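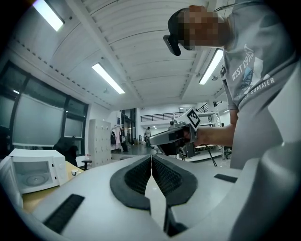 Gray T-shirt with white lettering and a blue and white graphic on the front.

Making Printed T-Shirts Last

Dec 22, 2022

Printed T-shirts wear out at the print long before the cotton goes. The lettering cracks, the edges lift, and a shirt that still fits well ends up in the rag bag. Most of the damage is done in the washer and dryer, and most of it can be avoided.

Before washing

Turn the shirt inside out. The print then rubs against the inside of the shirt instead of zippers and jeans buttons. Close any zippers in the load anyway. Wash T-shirts with other light items and keep towels for a separate load.

Treat stains first. For food or sweat marks, work a little liquid detergent into the fabric with your fingers and leave it for 15 minutes. Keep stain sticks and bleach pens off the lettering. If the stain is right beside the print, treat it from the back of the fabric.

New shirts, especially dark ones, should be washed alone or with similar colors the first couple of times. Gray heather is usually safe with anything except new reds.

Washing

Cold water, gentle cycle, low spin. Use a bit less detergent than the cap suggests if your water is soft. Skip fabric softener on printed shirts. It leaves a coating that can make some prints tacky, and the cotton doesn't need it.

Don't pack the drum. Two thirds full is plenty. Clothes that can't move don't rinse well, and dried detergent shows up as pale streaks on gray and black.

Drying

Hang or lay flat if you have the space. Shirts dried on a line should go over it at the underarms, with the pegs at the side seams, so there are no peg marks on the shoulders. Keep them inside out and out of strong sun. In August an hour or two in the shade is enough.

If you use a dryer, choose low heat and take the shirts out while they are slightly damp. Smooth the front with your hand and let them finish on a hanger.

Ironing

Never put a hot iron directly on a print. Iron the shirt inside out on medium, or lay a thin cotton dish towel over the design and press for a few seconds at a time. Let the shirt cool before you fold it.

Storing

Fold so the crease does not run through the middle of the design. If the print is large, roll the shirt with the design facing out. Avoid stacking printed fronts face to face in a hot closet, where they can stick together.

When an edge starts to lift

Don't pull it. Cover it with baking parchment and press with a warm iron for 7 seconds, then let it cool completely before peeling the paper away. This works on vinyl and transfer prints. It won't help ink that has already cracked.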